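October, notebook, parish records scanning

Started the Jirkeditz box after lunch. 336 leaves of minutes from the joint meetings of the chapel and the mosque, mostly typed. Scanned 227 before stopping at 4. 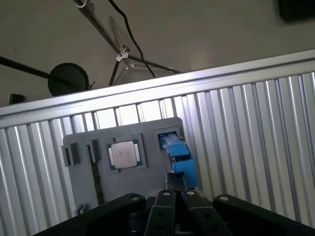

Indexing

Tagged by topic: shared prayers, school visits, burial ground. The Pimentel letters use "dialogue" and "conversation" for the same meetings - keep both as search terms.
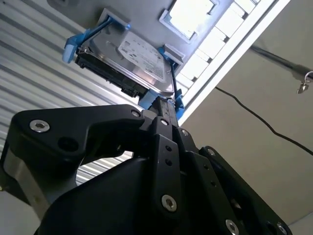

Skulla set still wants its cover sheets. 30 leaves have no date - file by hymn list.

Comments

Is the Atora sermon in this box?

No, next one down.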